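Notes for the talk: Checking what the leaflet says
Room 2, Ladgate library, evening session

Start before the latecomers are in. They will be in by the second slide and will have missed only my thanks to the library, which is in the printed programme anyway.

SLIDE 1. Title

Say who I am, briefly. I check claims made in council election leaflets, mostly in Gustby and mostly about buses, bins and the old swimming baths. National politicians have whole newsrooms looking over their sums. A candidate for a ward in Gustby has me, and possibly an aunt.

Say early on that I won't be telling anyone how to vote. Pause for the man who always looks let down by this.

SLIDE 2. What counts as a claim

Read these out slowly.

"Gustby deserves better." Can't be checked. Every place deserves better, including the ones that are doing fine.

"We have fought for local shops." Can nearly be checked, if "fought" leaves a trace in the minutes. It usually leaves one question asked at a meeting and a photograph outside the baker's.

"The council has cut 1000 parking spaces." Can be checked. Put the kettle on.

Ask the room which of the three they would share with a neighbour. They always say the third, which is why the third needs the work.
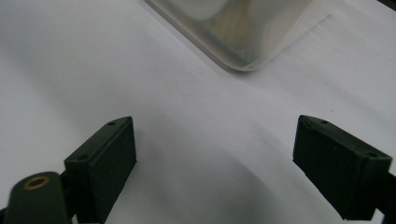
Slide 2, picture: frosted plastic container on a white surface.

SLIDE 3. The parking spaces

Tell this one properly, it's the main story of the first half.

The leaflet said 1000 spaces had been cut. It gave no dates and no source. I wrote to the campaign and was told the figure was "widely known". I asked by whom. I was sent the leaflet.

The number did exist. It was in an appendix to a transport report, in a table of spaces that might be affected if every option in the report were chosen together. Several of the options ruled each other out. You couldn't close a car park and also resurface it with a new layout, though I can think of one contractor who would have had a go.

So what had been cut? At the time of the leaflet, the short row behind the market hall. The rest was a list of things somebody had been asked to think about.

My rating was "wrong, from a real document". Explain that I use this wording a lot. People imagine false claims are made up in a dark room. Most of the ones I see began life in a perfectly decent table and were carried out of it without their column heading.

Don't do the joke about the appendix. It didn't work in October.

SLIDE 4. "Up" and "down"

Both sides in Gustby claimed last time that council spending had gone their way. One said up, one said down. Both were right.

Cash spending had risen. Spending after inflation had fallen. The leaflets were delivered to the same doormats on the same morning and each called the other a disgrace.

Points to make:
Ask "compared with when?" A leaflet that picks an odd starting year picked it for a reason.
Ask whether prices have been taken into account.
Ask whether it's the plan or the money that went out of the door. Budgets are written by optimists.

If someone asks which measure is the honest one, say it depends what you're arguing about, and that the dishonest part is leaving out the label. Expect sighing.

SLIDE 5. The petition

The campaign against the Imai Road crossing said it had 3000 signatures from residents. I was allowed to see the sheets, which was decent of them and which I suspect they came to regret.

There were some 3000 signatures. No quarrel there. The word doing the damage was "residents". The form asked for a name and a town, and a good many of the towns were not Gustby. There was a coach party's worth from the coast. I have nothing against the coast having views on our crossing, but the leaflet should have said "people".

They changed the wording on the second print run. Mention this. It's important to give credit when somebody corrects a thing, as it happens about as often as a seat on the early bus. 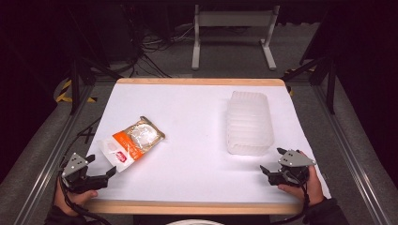 Slide 5, picture: tabletop with a snack bag, gold towards the top with an orange band.

BREAK if we are running to time. If not, carry on and pretend there was never going to be one. The tea is at the back.

SLIDE 6. Using Plundex

I use Plundex to keep track of old leaflets. It's a search index for scanned paper, and it does the job so long as the paper is the right way up. Other things would do. A box file would do.

The reason for keeping the old ones is that candidates repeat themselves. A claim about the baths has appeared in three elections under two parties, with the same spelling mistake in it each time. I've grown rather fond of it.

Show the search for "longest in the county". Let them read the results. Say nothing for a bit.

Warn them that a search that finds nothing is weak proof. It may mean the thing was never said. It may mean the scan is bad and Plundex has read "council tax" as "counsel fox".

SLIDE 7. Doing it at home

Keep this short, people are looking for their coats.

Find the sentence you want to check and copy it out word for word. Half of all arguments about claims are over something the leaflet didn't quite say.
Ask the campaign where it came from. Be polite. Give them a fair while to answer.
Read the source yourself, with the page before and the page after.
Write down what you couldn't find. I was bad at this for years.
Check the claims you like. I once let a cheerful figure about library visits through because I wanted it to be true. It counted people using the toilets. I said sorry in the next newsletter and got more post about it than anything I had ever got right.

SLIDE 8. Questions

Likely ones:

"Aren't they all as bad as each other?" No. Some are a good deal worse, and it changes from year to year.

"Who pays you?" For Gustby, no one. Ladgate has given me this evening's room and a parking permit.

"Will you check my brother-in-law's leaflet?" Yes, if he's standing. Take it at the end and don't read it in front of them.

The room has to be cleared by nine. Chairs go back against the radiator side, and the clicker belongs to the library.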